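Moving week, part whatever this is

Quick one before the kids wake up. Or before the neighbor starts his leaf blower, whichever gets here first. 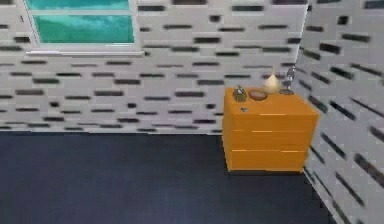 So we are in. Mostly. The new place is 20 minutes from the old one and I still managed to pack as if we were crossing an ocean. Boxes in the hall, boxes in the tub for one night (don't ask), a box marked MISC 4 that I have now carried up the stairs, down the stairs, and back up again without opening. There is no MISC 3. I looked.

People keep asking how it went so I'm writing it all down once and sending everybody the link. Sorry Mom.

The truck. Booked with Lolton because they were cheapest and had a Thursday. Confirmed in August, confirmed again the week before, and then at 8 in the morning a very polite young man calls to say the truck is in the wrong town. Not broken. Just in the wrong town. He'd driven to the other Mill Road. I sat on the front step with a cold coffee and two kids in pajamas and watched the garbage get picked up. Truck came at a quarter to eleven. To be fair the crew were great once they arrived, fast and careful, and one of them took the legs off the dining table in the time it took me to find the Allen key.

Price. Quote was 1,000 even. Final bill was 1,103. The extra is a "stair supplement," for stairs I had told them about. Twice. I have it in an email. Zane says let it go, it's a hundred bucks, and he's probably right, but I've written a reply and it's sitting in drafts. Two paragraphs. Very calm. The calm is what makes it good.

What I'd do again: the color dots. Helmi Peltonen told me about this years ago and I thought it was fussy. Every room gets a color, dot on the top and one on the side of each box, same dot on the door frame at the new place. The movers never had to ask me a thing. Kitchen was red, kids were green, our room blue, and yellow was for the basement, which became the color for everything I was too tired to think about by the last night. So the basement is very yellow right now.

Also again: a first night bag. Sheets, toothbrushes, phone chargers, pasta, one pot, toilet paper. I'd add scissors. I'd add about nine pairs of scissors, we own them, they were all in boxes that were taped shut.

What I would not do again: pack the books first because they're "easy." They are easy. They are also the things you stack by the door, and then everything else goes behind them, and then you have a wall. Ludivine came over to help with the kitchen and had to turn sideways to get in. She brought soup though. And her own tape gun, a Tiedemann, which I've decided I need for no reason at all now that I'm done moving. It has a little brake on it. I was using the roll and my teeth.

Not again, number two: emptying the freezer by eating it. We had fish sticks and peas and half a birthday cake for dinner three nights in a row and by the end even the eight year old wanted a salad.

The old house was harder than I thought. I did the last walk-through by myself, Zane had the kids in the car. You know how an empty room is smaller? Everybody says it gets bigger and it doesnt. I stood in the back bedroom and could not work out how we'd ever had a bed in there. The pencil marks were still on the closet frame. I took a picture on my phone and then I went and got a piece of tracing paper out of the car, because I knew the picture wouldn't be enough, and traced the whole thing, names and all. It's rolled up in a wrapping paper tube in... one of the boxes. Yellow, I think.

Then I left the keys on the counter and had to go back in through the side door because I'd left my own keys with them. So much for the big goodbye.

New house things, in the order they annoy me:

The kitchen faucet drips. Slow, but only at night, I swear. Zlatko Kovačević next door (leaf blower) says the whole street has the same faucets and the same drip and that it's a washer. He offered to do it. I said I'd do it. I have watched one video.

Internet. Bitent said they'd switch us over the same day. They did switch off the old one the same day, I'll give them that. The new one took until Monday evening. I did a work call from the library parking lot with the window down and a woman walked by and waved at my boss.

The light switches. Whoever wired the upstairs had a sense of humor. The switch outside the bathroom does the hall. The switch in the hall does the stairs. The bathroom one is behind the door, so you have to go all the way in, in the dark, and close it. We've put a strip of tape on the wall with an arrow.

The thermostat is an Ero something, older than me, with a dial. I love it. Turn it, hear a click, done. No app, no password. Zane wants to replace it and we have agreed to talk about it in the spring.

Good things too, I dont want to only complain. There's a window over the sink and it looks at a tree. The kids each have a door they can close, and have been closing them a lot, loudly. The bus stops at the corner. There's a bakery seven minutes on foot, I've timed it more than I should have. And the first evening, when we were all on the living room floor eating pasta out of the one pot, the light came in low across the boards and nobody talked for a minute and I thought ok. Ok, we can live here.

My youngest has asked when we're going home, twice. First time it got me right in the throat. Second time she'd been sent to brush her teeth, so I think there was some strategy in it.

A few of you asked about furniture. We sold the big couch, it would never have made the turn on the stairs. Apolline Moulin measured it for me, because I measure things wrong, I always have, I read the tape from the wrong side. She measured the turn as well and just shook her head. It went to a student couple who carried it off down the street on their own, laughing, setting it down at every corner to sit on it. I don't have a couch now. We have camping chairs. They have cup holders, so I'm in no rush.

Still to do: change of address for the dentist, the car, and the school, which has the new one and keeps mailing the old one. Curtains in the front, we've got a sheet up. Find the cheese grater. Register the cat. Get the spare key cut and decide who gets it, probably Ludivine, probably forever. Paint, maybe, though every color I like on the little card looks like cough syrup by the time it's on a wall.

And the boxes. My rule is one a day, no exceptions, and I've made three exceptions so far. Yesterday's box was all lids. Not the containers. Lids.

Somebody's up, I can hear the stairs. More next week if I find the good laptop charger. If you have the number of a person who does gutters, send it over, mine only has a voicemail and the voicemail is full.

Print this post
E-mail this to a friend

Recent posts
Moving week, part one: the garage
What I got for the couch
Fish sticks, night three
School forms, again
A short list of things the cat has knocked over
Tomatoes, final score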